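Search this site... Go

1 July 2022

The Sollent ceasefire talks have gone into extra time again. I've been following them since September, which says plenty about my social life.

Today's news: both delegations have agreed on a name for the document. A thread.
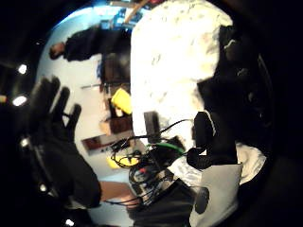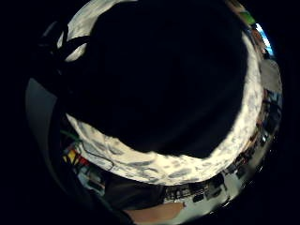
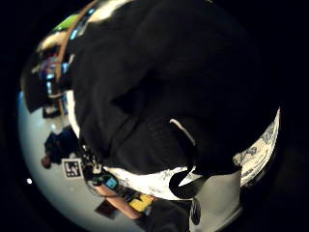
The big item is the Wandwood crossing, shut for nine months, with 2,840 people registered on the wrong side of it. The draft has 29 clauses on reopening it, and five of them say which of the other clauses don't apply yet. I tried tracing how a family would get a permit, and it was like following one cable through the black tangle in the first picture. You go in near clause 4 and come out at a footnote about livestock.

Chief mediator Wellington Meireles called the mood "constructive." Last week it was "frank." I keep a little chart.

The monitors' report came out as well. Bożena Nowicki's team logged shelling on the Hustance road on nights when both sides had signed a paper saying they were asleep.

Farah Wijaya, for the relief agencies, asked whether trucks could go through while the lawyers finish. She was told the question had been noted. It was also noted last month.

Next session is at the Oei hotel. Seating plan still under negotiation, and I wish that were a joke.

Comments

Retno Chin: My aunt is one of the people on that list. She'd like to know about the livestock footnote, she has goats.

Yanti Rondonuwu: please post the chart

Filed under: World / Conflict & Diplomacy / Ceasefires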